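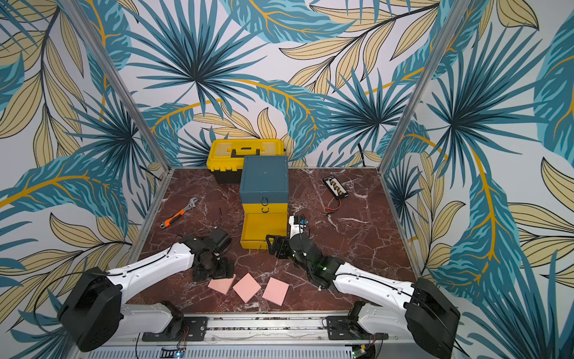
**Kella Martial Arts Association adopts single grading syllabus for pencak silat**

*New structure takes effect in October and applies to all affiliated schools*

The Kella Martial Arts Association has adopted a single grading syllabus for pencak silat, replacing the separate schemes used until now by its affiliated schools. The syllabus covers solo forms, partner work, falls and groundwork, and a written paper on etiquette and terminology.

Under the previous arrangement, a student moving from one school to another could be asked to repeat a grade. Grades awarded under the new syllabus will be recognized at every affiliated school. Existing grades are carried over without retesting, up to and including the third level. Holders of higher grades will attend one assessment session before their grade is entered in the register.

The syllabus contains 177 techniques arranged in eight levels. Each entry gives the starting stance, the direction of movement, the permitted variations and the faults for which an examiner deducts marks. Regional variations are accepted where the student states the variation before starting. Weapons work is confined to the top two levels and uses blunt training weapons only.

Gradings will be conducted by a panel of 3 examiners, at least one of whom must come from a school other than the candidate's own. Marks are recorded separately and averaged. A candidate who fails one section may retake that section alone at the next grading.

"The older schemes were sound, but they did not match each other," said Darmawan Pelupessy, technical director of the association. "An examiner at Karari marked the low stance on depth and an examiner at Cultier marked it on recovery. Both now appear on the sheet, with a fixed weight for each."

The draft was tested at the Karari and Cultier schools over two grading periods, with 200 students taking part. Two changes followed. The time allowed for the partner sequence was extended, and the sweeping techniques were moved up one level - instructors had asked for more practice in falling before students were thrown at speed.

The association has 2,000 registered members. Junior members will follow the same levels with a shorter written paper and no joint locks below the fourth level.

Instructors who wish to examine must complete the Krishnan course, a two-day program on marking and safety. Places are allocated by school, and applications go through the head instructor. The full syllabus, marking sheets and transfer form are available from the association office.

**Media inquiries:** Press desk, Kella Martial Arts Association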